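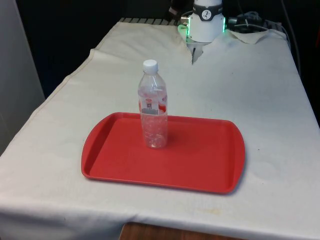 *The tray and bottle, with the arm at the far end of the table, at the Zirnwood open day.*

The first thing I asked the engineer was how much of the afternoon had been rehearsed. She laughed, then thought about it for longer than I expected.

"The talk was rehearsed," she said. "The arm you can't really rehearse. You can only pick the tasks you'd be least embarrassed by."

Zirnwood opens its workshop to the public once a year, in August, and this time the company had promised "household help, live." The flyer showed a family at dinner. What visitors got was a row of folding chairs, a table with a white cloth on it, a red plastic tray and a water bottle. I counted myself lucky to find a seat near the front, and I spent most of the next hour wondering who the family at dinner was supposed to be.

She has worked on the project since it moved over from Jorkside, and she agreed to talk on the condition that I leave her name out. We sat on two crates by the loading door with paper cups of coffee.

I wanted to know why a bottle and a tray. "They're cheap, and everyone in the room understands them," she said. "If I show you a bracket going into a jig, you have no idea whether it went well. If I knock over a bottle, your kid can tell you."

The bottle does matter, she insisted. Clear plastic is a nuisance for cameras. They tend to see whatever is behind it, and a light bottle will tip if the fingers touch one side a little before the other. "A full one is easier in some ways. It stays put. Then it gets harder when you lift it."

So had they chosen the easy version or the hard one? "Both," she said, and did not seem to mind how that sounded.

The machine managed the task on some tries and missed it on others. When it missed, a colleague walked up and set the bottle back on its base, and the presenter filled the gap with a story about his grandmother's kitchen. People clapped when it worked. They clapped a little when it didn't, too, which bothered me more than the misses did.

I put this to her. A restaurant would not applaud a waiter for almost picking up a bottle.

"No, but you'd clap for a toddler," she said. "I'm not sure which one we are. The marketing people think we're the waiter."

The company's handout says the system was trained on 1900 recorded attempts. I asked how many of those used this tray. She put it at 700, most of them on this same cloth. And with a different tray, in a different room, under somebody's yellow kitchen lamp? "Worse," she said. "I don't have a figure I'd let you print."

That answer was the most useful thing I heard all day, and it was nowhere in the handout. What the handout does have is a chart with a line going up and no numbers along the side. She had not seen the chart before I showed it to her. She turned the page over to see if there was more on the back.

We talked for a while about Domański, the small firm that supplies some of the control software, and about why the team doesn't write its own. Money, mostly. She also said that switching had cost them most of a spring. Then I asked the question I had come with, whether anyone had asked for this. Rirgate, a care home operator, has signed on for a trial, and its residents would presumably be the ones getting the tray.

"The staff asked for it," she said. "They carry trays all day, and they'd like to be talking to people." Had the residents been asked? She believed there had been a meeting, but she hadn't been at it.

The trial covers one site with 50 beds. A person will stand beside the machine the whole time, which seems to leave the staff exactly where they were, plus a machine. She did not argue. "For the first part, yes. It'll be more work for them. I've told them that — I hope somebody above me has, too."

I asked if she would have one at home. She has a small apartment and carries her own tea. She would consider it for her father, she said, who has a tremor and hates being helped by people. He might take help from a machine, or he might throw a shoe at it.

By four the chairs were being stacked. A boy asked the presenter if the robot could open the bottle as well, and was told that this was "on the roadmap." I asked her where on the roadmap.

"I'd have to look," she said, and went in to help with the chairs.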